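Besuch in der Färberei Van Acker in Marnent

Die Färberei liegt am unteren Ende von Marnent, dort, wo der Fluss einen Bogen macht und die Straße nach Castinden abzweigt. Vom Bahnhof sind es 2 Kilometer, der Weg ist ausgeschildert. Am Besuchstag im Juli öffnete das Tor um 9 Uhr, eine Anmeldung war nicht nötig.

Gegründet wurde der Betrieb 1880 als Garnfärberei für die Webereien im Tal. Von den alten Gebäuden stehen noch das Kesselhaus, die lange Halle mit dem Sheddach und ein Teil der Trockenböden. Das Kesselhaus ist leer und dient heute als Eingang. An der Wand hängen Lohnlisten und ein Lageplan, auf dem auch der Kanal eingezeichnet ist, der später zugeschüttet wurde.

Die Führung beginnt im Garnlager. Wolle und Leinen kommen auf Strängen an und werden nach Partien sortiert. Jede Partie bekommt einen Zettel aus wasserfestem Papier, der bis zum Versand am Strang bleibt. Danach wird gewaschen. Das Wasser stammt aus einem eigenen Brunnen und ist sehr weich, was beim Färben mit Krapp ein Nachteil ist: Dem Bad wird deshalb Kreide zugesetzt, sonst bleibt das Rot stumpf.

In der Haupthalle stehen die Färbekessel. Mit Pflanzenfarben wird nur noch ein kleiner Teil der Ware gefärbt, vor allem für Restaurierungen und für eine Handweberei in Sollent. Gezeigt wurde eine Partie Wolle im Waubad. Vorgebeizt wird mit Alaun, gefärbt wird unterhalb des Siedepunkts. Wer nahe am Kessel stehen will, sollte mit dem Geruch rechnen, er hält sich in der Kleidung bis zum Abend.

Am längsten dauerte der Halt bei der Indigoküpe. Das Garn kommt gelbgrün aus dem Bad und wird an der Luft blau. Für ein dunkles Blau sind mehrere Züge nötig, dazwischen muss der Strang jedes Mal ausgedrückt und aufgehängt werden. Besucher durften ein Stück Leinenband selbst eintauchen und mitnehmen. Handschuhe lagen bereit, allerdings nur in einer Größe.

Im Obergeschoss ist das Musterarchiv untergebracht. Es umfasst 110 Bände mit aufgeklebten Garnproben, daneben stehen in Bleistift die Rezepte. Die ältesten Bände liegen unter Glas, in zwei jüngeren darf geblättert werden. Einige Brauntöne sind stark verblasst, die Blautöne dagegen kaum. Fotografieren ist im Archiv nicht erlaubt.

Der Rundgang endet wieder im Hof. Im ehemaligen Pförtnerhaus gibt es Kaffee und belegte Brote, im Laden daneben Garn in kleinen Mengen, auch Reststränge zum halben Preis. Kartenzahlung war nicht möglich. Für den gesamten Besuch sollte man einen Vormittag einplanen. Die Treppe zum Archiv ist steil, einen Aufzug gibt es nicht. Der letzte Bus nach Castinden fährt am frühen Abend, die Haltestelle liegt gegenüber dem Tor.

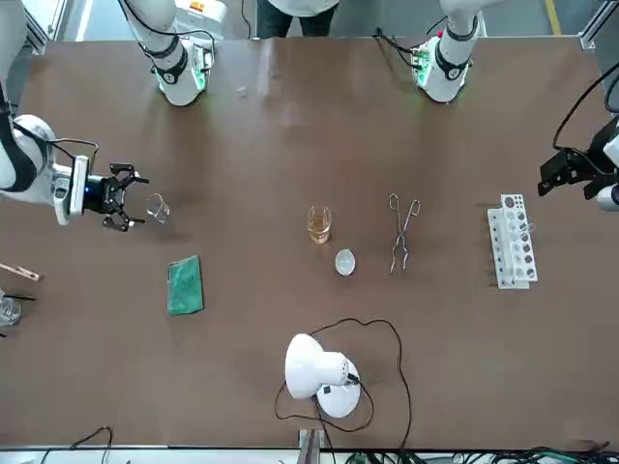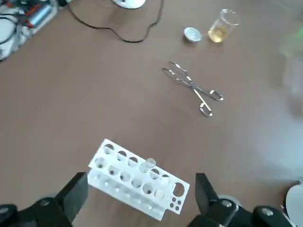

Hanneke Timmermans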